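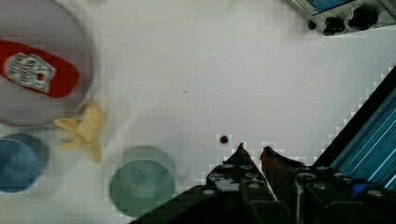
Back from the Doline open day and typing this up before I forget it all, so excuse the state of it. Train was late, phone on 2 per cent, notes on the back of a parking leaflet (not even my parking leaflet).

For anyone who missed the last post – Doline is the robotics workshop out at Flallevbridge, in the old Moncrieff building behind the bus depot. They open the doors every April. I've meant to go for ages. Went this time. Glad I did.

Got there just after ten, which was a mistake, queue down the ramp. Name badge with my name spelt wrong. Coffee ok. Biscuits gone by half past.

Main thing I went for was the table-top arm. The project is called Kusside and the idea is simple enough to say: you put ordinary kitchen stuff on a table, you ask for it to be moved, the arm moves it. Put the banana in the bowl. Put the ketchup next to the cup. That sort of thing. Nisreen Bitar was running it and she was very good, didn't talk down to anybody, including the small boy who asked if it could do his homework.

The table is plain white, and they use the same sort of things all day. Plate, red ketchup bottle, yellow banana, blue cup, green bowl. I asked why these and Nisreen said partly the colours, partly the shapes. A banana is a pain apparantly. Long and bendy, and where you grip it matters a lot. A bowl you go for the rim. A bottle lying on its side will roll if you nudge it wrong, and then everybody in the front row goes ooh.

The ketchup lying across the plate was a setup I saw a few times. Harder than it looks, she said, as the fingers have to get down either side without clipping the plate. First go I watched, it clipped the plate. Second go, fine, bottle up and over and down by the cup. Small round of applause. I clapped as well, don't judge me.

What got me was how slow it is. Not a complaint! You see the clips online and they're all speeded up, so standing there in person you get the real pace, and there's a lot of waiting. It goes out over the table, stops, has a sort of think, lowers, stops again. Somebody behind me said his nan was quicker. Kristóf Kocsis, who did the fingers on the gripper, heard that and said he'd like to hire her.

Kristóf let me have a proper look at a spare gripper. Two fingers, tapering to a point. Lighter than I expected. Lots of little screws. He says he has a tub of them in the drawer and loses them anyway. The tips wear out and get changed, and he's on his third shape since the winter.

They've also got the camera mounted down by the wrist so it sees what the fingers are about to go for. Half the stuff ends up at the edge of the view, or out of it, and it has to cope with that. I hadn't thought about it before but of course, if you're looking at the bowl you're not looking at the plate. There was a monitor on the side with the wrist view up and I spent longer watching that than the arm to be honest. Everything goes smeary when it moves.

Numbers, for those who like them. They wanted 800 recorded goes before the open day and got to 783. Issa Sleiman told me that with real pain. He'd been in until late the night before trying to get the last ones and then the software needed restarting and that was that. I said nobody would of noticed. He said he would.

Then the talk upstairs. Munther Haddadin, half an hour on how they teach it, slides a bit small for the back row. Best bit was the failures reel. Cup pushed slowly off the table. Bowl picked up, carried all the way across, put back exactly where it started. He said they keep all the bad ones, they're as much use as the good ones. Lots of questions after, mostly jobs and whether it'll take them, one about washing up. He said washing up is a long way off. Wet things are horrid.

Didn't see everything. There were 3 rooms and I only really did one and a half. Missed the wheeled thing in the yard completely, which by all accounts was the most fun for kids. Abla Najjar was on the door on my way out and says they might do an evening one later in the year, smaller, booking only. Will post if I hear.

If you're thinking of going next time – go early, but earlier than me. Bring your own biscuits. Stand on the left of the Kusside table, the right side you mostly get the back of the arm. And ask them things, they clearly like being asked.

I've got a few more notes on the grippers, and Kristóf promised to send me the name of the rubber he tried that went sticky. Will do that as a separate post. Need to eat something now.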